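Forum Parents & Lycées > Scolarité > Orientation et examens

Contrôle continu au lycée Valcárcel : on note quoi, au juste ?

kyriaki_t
14 septembre 2018
Bonjour à tous. Réunion de rentrée des terminales hier soir. Le proviseur nous a présenté le dispositif Evamell : les élèves qui ratent un devoir peuvent le repasser en ligne, et la meilleure note est gardée. Résultat affiché sur la diapo, 70 % de moyennes en hausse l'an dernier. Tout le monde a hoché la tête. Moi je me demande ce que mon fils saura en arrivant en licence.
Kyriaki Triantafyllou

marmotte38
Si on garde toujours la meilleure note, la moyenne monte forcément. Il n'y a pas besoin d'une diapo pour ça.

S_Ferri
Je ne suis pas d'accord avec le ton général. Ma fille a rattrapé deux devoirs de physique grâce à Evamell et elle a dû retravailler le cours pour y arriver. Avant, elle prenait son 6 et on passait au chapitre suivant. C'était mieux ?

kyriaki_t
Retravailler le cours, je veux bien. Mais les questions du rattrapage, elles étaient différentes de celles du devoir ?

S_Ferri
En partie. Les valeurs changent, la forme reste la même.

marmotte38
Voilà. Donc on apprend la forme de l'exercice.

prof_en_retrait
J'ai enseigné les maths dans un établissement qui utilisait Fillden, même principe. Sur 229 élèves, on nous demandait un tableau de suivi toutes les deux semaines, et la colonne la plus regardée était « devoirs validés ». Aucune colonne pour les copies faites en classe sans téléphone. J'ai posé la question, on m'a répondu que ce serait étudié. J'attends toujours.

S_Ferri
Un mauvais tableau de suivi ne prouve pas que le rattrapage est mauvais. Vous mélangez les deux.

prof_en_retrait
Je dis que je n'ai vu aucun chiffre sur la suite, en première année de fac. Si quelqu'un en a, je lis volontiers.

lulu_des_pres
Chez nous la remise des livrets Evamell s'est faite avec un petit goûter, ma photo est là. Pour le contenu pédagogique, je cherche encore. 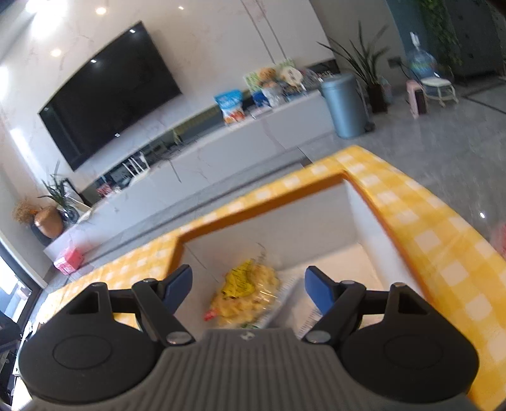
Photo : lulu_des_pres

marmotte38
Et le livret, il dit quelque chose sur le barème ?

lulu_des_pres
Une ligne : « évaluation bienveillante et exigeante ». Débrouille-toi avec ça.

kyriaki_t
J'ai écrit au lycée pour demander les moyennes des épreuves sur table, séparées du reste - s'ils les ont, ça ne doit pas être long à sortir. Je vous dirai. Quelqu'un sait si la société Firnard, qui vend la plateforme, publie une étude ? Je n'ai trouvé que des témoignages.

S_Ferri
Demandez aussi aux profs de la classe, ils sont plus bavards que l'administration. Et gardez en tête que certains gamins avaient lâché et qu'ils s'y remettent. Sandro

prof_en_retrait
Pour l'étude Firnard : une plaquette, 800 élèves « interrogés », ni méthode ni groupe de comparaison. Je peux vous l'envoyer en message privé.

kyriaki_t
Oui, merci, je prends.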